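Clerthorpe College
Foundation Chemistry, Unit 6: Acids, Bases and Buffers
Handout 4 – Buffer solutions
Issued 18 Jun 2024

You should already be able to write an expression for Ka, convert between Ka and pKa, and work out the pH of a weak acid on its own. If any of that is shaky, go back to Handout 3 before starting this one.

What a buffer does

A buffer solution resists a change in pH when a small amount of acid or alkali is added to it. The pH does still change, but by much less than it would in plain water. The word "small" matters. Every buffer can be overwhelmed if enough acid or alkali goes in.

An acidic buffer is made from a weak acid and a salt of that acid. The usual pair is ethanoic acid and sodium ethanoate. A basic buffer is made from a weak base and its salt, such as ammonia and ammonium chloride. We will deal with acidic buffers first and come back to the ammonia case at the end.

How it works

Ethanoic acid is only slightly dissociated:

CH3COOH ⇌ CH3COO– + H+

Sodium ethanoate is fully dissociated in water, so the mixture contains a large amount of CH3COOH and a large amount of CH3COO–. These are sometimes called the two reservoirs.

If H+ is added, most of it combines with CH3COO– to make CH3COOH. If OH– is added, it reacts with CH3COOH to make CH3COO– and water. In both cases the ratio of acid to salt shifts a little, and the pH depends on that ratio.

In written answers, students often say "the equilibrium moves to the left" and stop there. You need to say which ion reacts with the added H+, and that there is plenty of it from the salt. Write the equation as well.

Calculating the pH

Start from the Ka expression:

Ka = [H+][CH3COO–] / [CH3COOH]

Rearranged:

[H+] = Ka × [CH3COOH] / [CH3COO–]

We make two assumptions. All of the ethanoate comes from the salt, and the concentration of the acid is the same as the concentration we put in. Both are reasonable for the mixtures in this unit. They become poor if the solution is very dilute.

Taking logs gives the form you will see in most textbooks:

pH = pKa + log([salt]/[acid])

Use whichever you find easier. When the two concentrations are equal the log term is zero and pH = pKa. 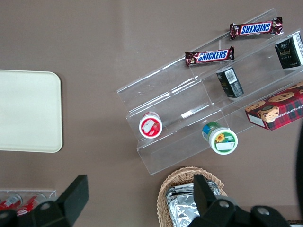 Worked example 1

A buffer contains 0.20 mol dm–3 ethanoic acid and 0.10 mol dm–3 sodium ethanoate. Take Ka as 1.74 × 10–5 mol dm–3.

[H+] = 1.74 × 10–5 × 0.20 / 0.10
[H+] = 3.48 × 10–5 mol dm–3
pH = 4.46

The pKa is 4.76. There is more acid than salt, so the pH should come out below the pKa, and it does. Make this check every time. It catches an upside-down ratio straight away.

Worked example 2

80 cm3 of 0.10 mol dm–3 ethanoic acid is mixed with 40 cm3 of 0.10 mol dm–3 sodium hydroxide.

Moles of acid at start = 0.0080
Moles of OH– added = 0.0040
Moles of acid left = 0.0040
Moles of ethanoate formed = 0.0040

The amounts are equal, so pH = pKa = 4.76. Both species are in the same total volume, so the volume cancels and you can put moles straight into the ratio. This only works for the ratio – you cannot leave out the volume when finding the pH of a weak acid alone.

Basic buffers

With ammonia and ammonium chloride the equilibrium is:

NH4+ ⇌ NH3 + H+

Treat NH4+ as the weak acid and NH3 as its conjugate base. The pKa of NH4+ is 9.25 at 25 °C, so these buffers are useful on the alkaline side. Added H+ reacts with NH3, and added OH– reacts with NH4+.

Practice

1. Find the pH of a buffer with 0.15 mol dm–3 ethanoic acid and 0.30 mol dm–3 sodium ethanoate.

2. Explain, with an equation, what happens when a few drops of dilute sodium hydroxide are added to the buffer in 1.

3. 80 cm3 of 0.10 mol dm–3 ethanoic acid is mixed with 18 cm3 of 0.10 mol dm–3 sodium hydroxide. Find the pH.

4. Explain why hydrochloric acid and sodium chloride do not make a buffer.

Numerical answers: 1. 5.06; 3. 4.22

Before the practical

Bring your lab book and a calculator. Each pair will make up two buffers and follow the pH as acid is added in 1 cm3 portions. Rinse the pH probe with deionised water between solutions and do not wipe the bulb. Copy the results table into your lab book beforehand, with 13 rows, and leave a column for the calculated pH.

Buffers come back in November with titration curves, so keep this handout in your file.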